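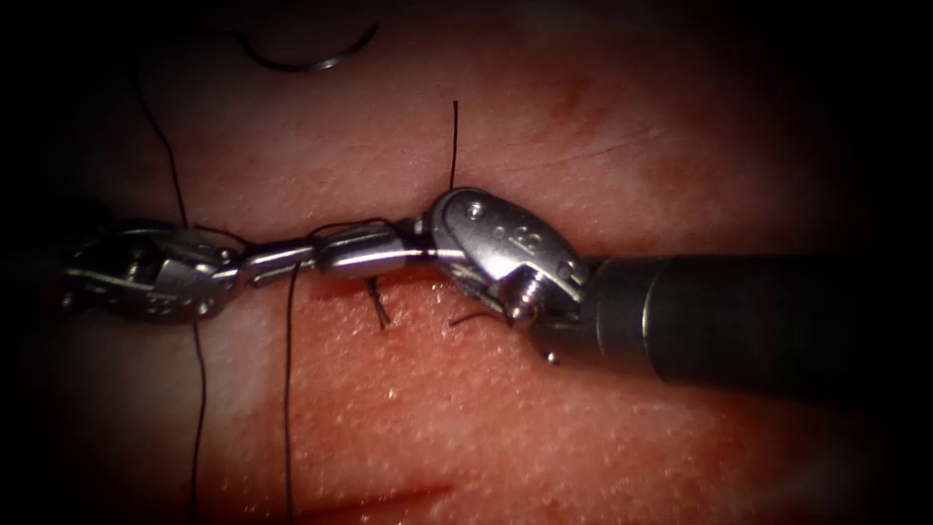
욘데일 사는 지인이 링크를 보내줘서 Yetunde Okafor가 Yoshida 레코드를 상대로 낸 소장을 읽어봤습니다. 다들 "아티스트가 드디어 마스터권을 되찾는다"고 들떠 있는데, 저는 솔직히 잘 모르겠네요. 소장에서 요구하는 건 마스터권 전체가 아니고 라이브 음반 한 장에 대한 정산과 계약 일부 무효 확인입니다. 2월에 양쪽이 서명했다는 합의서도 첨부돼 있는데, 사진 속 패드 한가운데를 가로지르는 절개선처럼 원계약과 추가계약이 만나는 자리가 그대로 보입니다. 13조에서는 라이브 녹음물이 레이블 소유라고 하고, 추가계약에서는 "공연 주최사와 별도 협의"라고 해놨어요. 이걸 누가 검토하고 도장을 찍었는지가 저는 더 궁금합니다. 보도자료만 보고 이겼다고 하는 분들, 첨부서류까지 보셨나요?

**글쓴이: 빈좌석** · 2025년 4월 18일 · 게시판: 공연·음반 업계 이야기

---

**믹싱룸쥐**

첨부서류까지 읽었습니다. 그런데 글쓴님 해석이 좀 레이블 쪽으로 기울어 있는 것 같아요. 추가계약이 나중에 나온 문서잖아요. 나중 문서가 앞 조항을 바꾼 거라고 보는 게 자연스럽지 않나요? Okafor 쪽 주장도 딱 그거고요.

---

**빈좌석**

> 나중 문서가 앞 조항을 바꾼 거라고 보는 게 자연스럽지 않나요?

추가계약 첫머리에 "원계약의 나머지 조항은 그대로 효력을 유지한다"는 문장이 있습니다. 13조를 고친다는 말은 어디에도 없고요. 레이블 편을 들려는 게 아니고, 이 문장 하나로 몇 달을 싸우겠구나 싶어서 하는 말입니다.

---

**낮공연만봄**

계약 얘기는 어렵고요, 저는 그날 Bundale 페스티벌 현장에 있었는데 그 공연이 음반으로 나올 거라는 공지 자체를 못 봤어요. 입장할 때 "촬영 및 녹음에 동의"라는 팻말은 있었던 것 같은데 그건 관객 얘기 아닌가요? 음반은 갑자기 나왔고 곡도 하나 빠져 있어서 기분이 별로였습니다.

---

**믹싱룸쥐**

맞아요, 무대에선 13곡 했는데 음반엔 12곡입니다. 빠진 게 앙코르예요. 소장에는 그 곡의 공동작곡자가 허락을 안 해줬다고 나오는데, 그러면 레이블도 권리관계가 깔끔하지 않다는 걸 알고 있었다는 얘기죠. 저는 이게 꽤 큰 약점이라고 봅니다.

---

**빈좌석**

글쎄요. 한 곡의 작곡 권리를 못 풀었다는 것과 녹음물 소유권은 다른 문제입니다. 오히려 레이블이 "우리는 문제 있는 곡을 빼는 성의를 보였다"고 쓸 수도 있어요. 저라면 그렇게 씁니다.

---

**동네음반점**

가게 하는 사람 입장에서 한마디만. 그 음반 2247장 찍었다고 도매 쪽에서 들었는데, 이게 소송까지 갈 규모인가 싶습니다. 스트리밍 쪽 돈은 따로 있겠지만 실물만 보면 변호사비도 안 나올 것 같은데요. 결국 다음 정규앨범 계약을 풀고 나가려는 지렛대로 보입니다.

---

**막차탄베이스**

@동네음반점 지렛대면 또 어때요. 계약서가 저 모양인데 참고 있으라는 건가요? 인디 쪽에 있어본 사람은 다 압니다. 정산서 한 장 받으려고 메일을 얼마나 보내야 하는지.

---

**동네음반점**

참으라고 한 적 없습니다. "정의의 승리" 같은 제목을 다는 기사들이 우습다는 거죠. 아직 답변서도 안 나왔어요.

---

**막차탄베이스**

기사 제목은 저도 우습습니다. 그건 인정.

---

**모니터앞줄**

매니저였던 Leen Dabbas 인터뷰는 다들 보셨어요? 추가계약을 협의할 때 본인은 회의에 못 들어갔다고 하던데, 그러면 누가 Okafor 쪽을 대리한 건지 모르겠습니다. 인터뷰에서는 그 질문을 슬쩍 넘어갔고요.

---

**빈좌석**

봤습니다. 저도 그 부분에서 고개를 갸웃했어요. 회의에 없었던 사람이 회의 분위기는 왜 그렇게 자세히 아는지. 전해 들은 얘기면 전해 들었다고 하면 되는데요. 법정에서 증언할 생각이라면 그 인터뷰는 안 하는 게 나았을 겁니다.

---

**믹싱룸쥐**

그건 너무 박하지 않나요. 매니저가 회의 끝나고 아티스트한테 얘기를 듣는 건 당연하잖아요.

---

**빈좌석**

당연하죠. 그래서 더 출처를 밝혔어야 한다는 겁니다.

제가 진짜 의심하는 쪽은 Stilier예요. 공연 주최사인데 피고 명단에 없습니다. 추가계약에서 "별도 협의"의 상대방이 Stilier인데 왜 뺐을까요? 이미 따로 합의를 봤거나, 앞으로 같이 공연을 해야 해서 안 건드렸거나 둘 중 하나라고 봅니다. 어느 쪽이든 보도자료의 "업계 관행 전체에 맞선다"는 문구와는 안 맞아요. 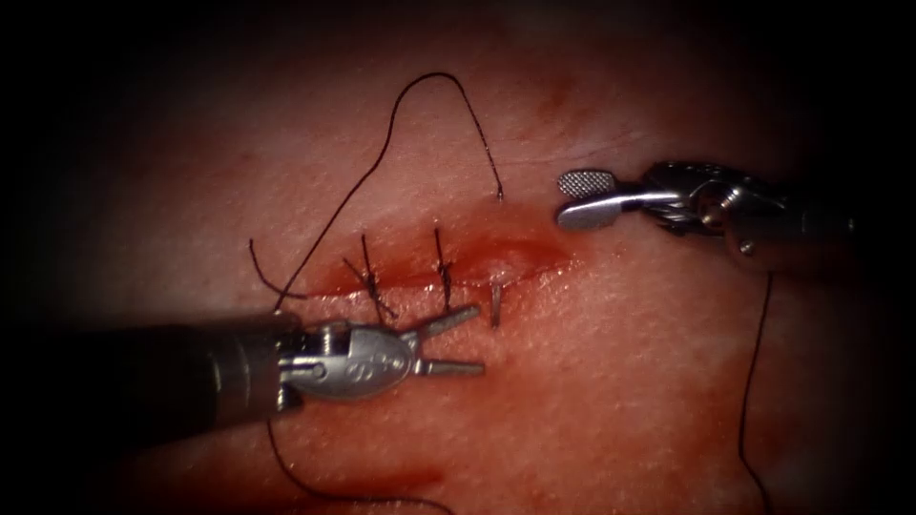
*▲ 봉합 연습 패드. 맨 왼쪽 매듭은 잘린 실 끝 두 가닥이 X자로 벌어져 있다.*

합의서 얘기로 돌아가면, 별첨 2가 제일 허술합니다. 녹음 장비 비용을 주최사가 냈는지 레이블이 냈는지가 빈칸이에요. 제출하면서 가린 게 아니고 그냥 칸이 비어 있습니다. 비용을 누가 댔느냐가 소유권 다툼에서 꽤 중요할 텐데요.

---

**녹음차기사**

현업입니다. 그날 제가 있었던 건 아니지만, Bumcombe 공연장은 자체 녹음 시스템이 있어서 작은 행사면 외부 장비 없이 멀티트랙을 받아갑니다. Bundale이 거기서 열렸다면 비용 칸이 빈 게 이상한 일은 아니에요. 대관료에 묶여 나갔을 수 있습니다.

---

**빈좌석**

오, 이건 몰랐습니다. 그러면 빈칸에 대한 제 의심은 반쯤 접을게요. 다만 대관료를 낸 쪽이 주최사라면 Stilier가 녹음물에 대해 할 말이 생기는 것 아닌가요? 피고에서 빠진 게 더 이상해지는데요.

---

**녹음차기사**

대관 계약서를 봐야 알죠. 공연장에 따라 원본 파일을 공연장이 한동안 보관한다는 조항이 있는 곳도 있고요. 여기서 추측해봐야 답이 안 나옵니다.

---

**낮공연만봄**

그래서 앙코르 곡은 언제 들을 수 있는 건가요...

---

**믹싱룸쥐**

소송 중에는 안 나온다고 보시는 게 마음 편할 듯요. 객석에서 녹음한 음원은 돌아다니던데 링크는 안 올리겠습니다.

---

**모니터앞줄**

규정상 링크 금지 맞습니다. 그리고 레이블 입장문이 조금 전에 올라왔어요. "사실과 다른 주장에 유감이며 성실히 대응하겠다." 끝. 정산 얘기는 한 줄도 없네요.

---

**막차탄베이스**

성실히 대응할 사람들이면 정산서부터 줬겠죠.

---

**빈좌석**

입장문은 원래 다 그렇게 나오니 의미를 두지 않겠습니다. 답변서가 공개되면 13조를 어떻게 쓰는지 보고 새 글로 올릴게요. 그 전에 대관 계약서 쪽을 아시는 분 있으면 쪽지 주세요.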